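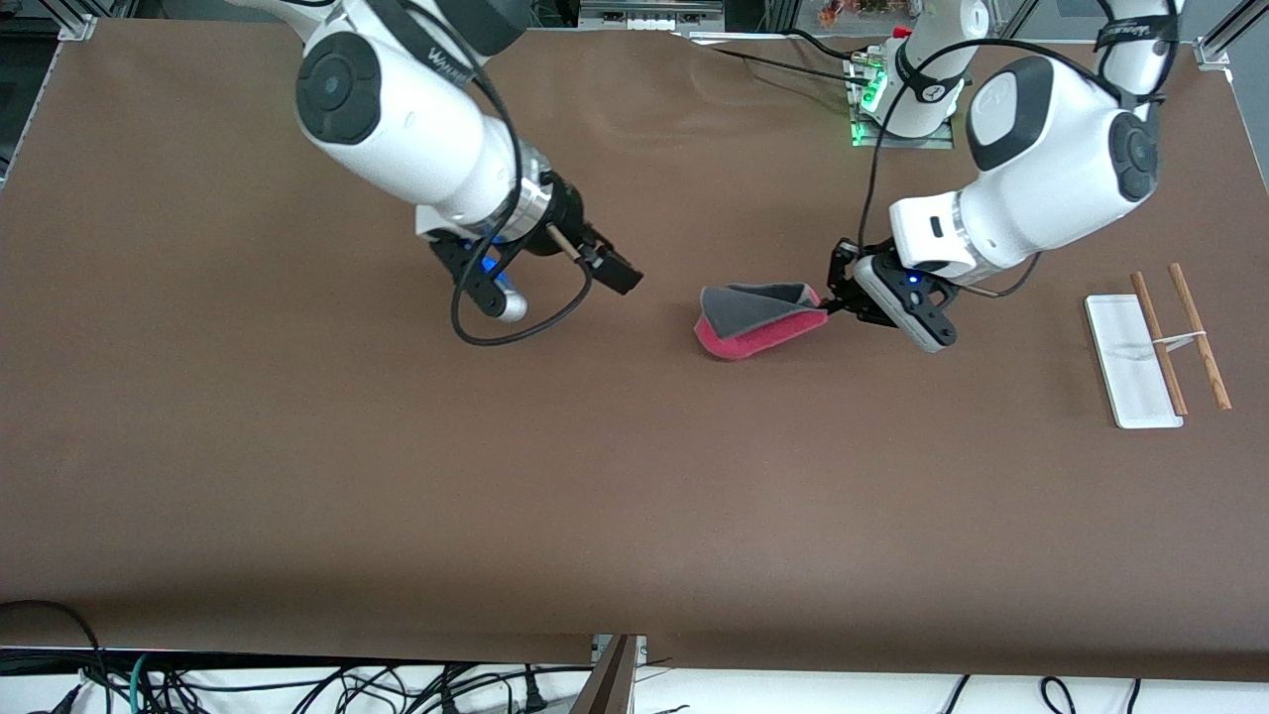 Keeping two arms out of each other's way in Tokel

By Zoi Papadakis
Updated May 16, 2019

This page covers how to set up the shared-zone check for a two-arm cell in Tokel. You need it any time both grippers work in the same part of the table, such as when one arm holds a part and the other brings a tool to it. If your arms stay on their own sides, the default settings are fine and you can skip this page.

Before you start

You should have both arms calibrated to the same table frame. If you haven't done that, go through the calibration page first. The check compares positions from the two arms, and a bad calibration will make it stop the arms for no reason or miss a real contact.

You also need Justex running on the control PC. Tokel reads joint states from it over port 2379. Make sure nothing else is using that port.

Step 1. Name the arms

Open cell.conf and find the arms section. Left and right are from the robot's point of view. If your camera faces the robot from the front, the right arm shows up on the left side of the picture. Use the robot's sides in the config file and everywhere else. Most of the support mail we get on this topic comes down to swapped arms.

arm_right = justex/0
arm_left = justex/1

Step 2. Add what the grippers are holding

Tokel knows the shape of the gripper but not what is in it. A thin stick held between the fingers reaches well past the fingertips, and the planner will happily drive it into the other hand if you leave it out. Add a held shape for each arm:

held_right = rod
held_left = soft_block

Use rod for sticks, pens, swabs and the like. Use soft_block for sponges and folded cloth. A soft block is allowed to be touched by the other arm's held shape, but not by its gripper. If you set a sponge as a plain block, the planner will refuse every path that ends in contact.

Measure the rod from the fingertips to the far end, along the rod. If it sits at an angle in the fingers, enter the angle too.

Step 3. Draw the shared zone

Start the zone editor:

tokel zone edit

Drag the box so it covers the space where the grippers meet. Keep it small. Inside the box both arms slow down and the check runs at 100 Hz. Outside it the check runs at the normal planner rate. Leave trays and loose tools out of the box if you can, and enter them as fixed objects.

Step 4. Set the gap

The gap is the smallest distance allowed between any two hard parts, in millimeters. Our cell uses 36. Cables are not modeled, so if you have a loop hanging off the wrist, raise the gap until the loop clears. Elif Naz Karaca wrote a small script that adds a sphere around the loop. It is in the extras folder and works well for slow moves.

Step 5. Test with the arms slowed

Set the speed scale to 2 percent and run:

tokel zone test --both

Keep a hand near the stop button. The arms move to the edge of the zone, enter one at a time, then enter together. The log prints a line each time the check holds an arm back.

If it doesn't work

"Zone empty": the box was saved with no height. Open the editor and pull the top face up.

"Held shape overlaps gripper": the rod length was measured from the wrist. Measure again from the fingertips.

Both arms stop and wait for each other: set priority = right or priority = left. The other arm will back out first.

Next page: Recording and replaying two-arm paths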